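Moved the seed starting indoors this November and have been keeping notes. Posting them as a thread so I can find them again. 1/

The growing is for the plant swap in Bernport. Last year I brought lettuce and had far too much of it. This year it's mostly herbs, with a few peppers for people who have a warm window.

I have 331 seeds sorted into envelopes. The oldest are parsley from two seasons back. Parsley is slow even when fresh, so I soaked those overnight before sowing.

Basil went in first. It doesn't need much cover, just a light press into the mix. I watered from underneath and put the lid on until I saw green.

The peppers are a variety sold here as Jireš. Medium heat, thick walls, good for stuffing. They want to be warm at the roots, and my back room is not warm, so they get the heat mat and everything else gets the shelf.

Trays matter more than I used to think. The thin black ones from the garden center split at the corners after one season. I switched to solid plastic ones with a flat bottom and they've held up for three. They also rinse clean, which cuts down on mold.

I sort by color now. Pink for herbs, white for peppers, dark gray for whatever doesn't fit either. Labels fade and fall off — a tray stays the color it is.

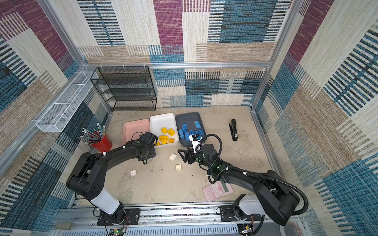 Pink, white, dark gray, in a row.

Potting mix: I tried the Zudero brand and it was fine, a little dusty. It needs to be wet well before you fill anything or the water runs straight down the sides.

Light: the lamp goes on at 6 in the morning and off at 8 at night. I had it too high last year and everything came up leggy. Now it hangs a hand's width over the leaves and I raise it as they grow.

Count so far is 127 up. Most of those are basil. Thyme is coming in patchy, and I can't tell yet if that's the seed or me forgetting to water it.

Lost 2 peppers to damping off. I pulled them right away, opened the vent, and let the top dry out between waterings. The rest look okay.

Someone asked about fertilizer. I don't use any until the second set of true leaves. After that it's half strength every other week. I've been using Jeta, the liquid one, because the hardware store carries it.

Next job is moving the basil into bigger pots. I'll add to this thread when the thyme either fills in or gets replaced.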